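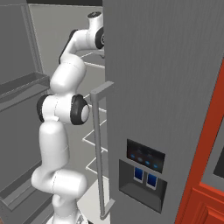 What can visitors see at the Breathnach open day?

Kitchen robotics, up close and running all afternoon, with the people who build it standing right there to talk.

IRKTHORPE – Breathnach opens its robot lab to the public this Thursday at 2 p.m., and the whole team is thrilled to have company! Guests can watch robot arms practice household chores in simulation on the big screen, then walk over to the test floor and see the Stekham arm try similar jobs in a full-size kitchen.

Almost 300 people came to the last open day in Clindthorpe, and their questions (lots of them from kids) kept the engineers talking well past closing. This time there are nine demonstration slots, each with room for plenty of back-and-forth.

Admission is free. Doors close at 6 p.m. Parking is behind the building, and the 91 bus stops out front. School groups should call the front desk ahead of time.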